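Home | Guides | Parts | Forum

Plorkley Desktop Build, Section 2: Fitting the Memory

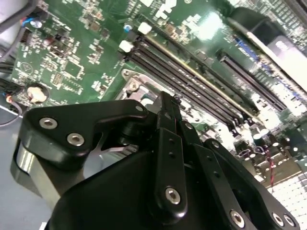 Fig. 2 – Memory slots and CPU socket frame

This is the fun part!

1. Lay the board on its box.
2. Open the latches on the slots you need.
3. Line up the notch and press straight down until it clicks – a lovely sound.

Caution: Keep fingers off the gold contacts.

Comments (2)

Bohdana Savchuk: Done in 13 minutes, so pleased!

Orest Nechyporuk: Mine needed a firmer push than I expected.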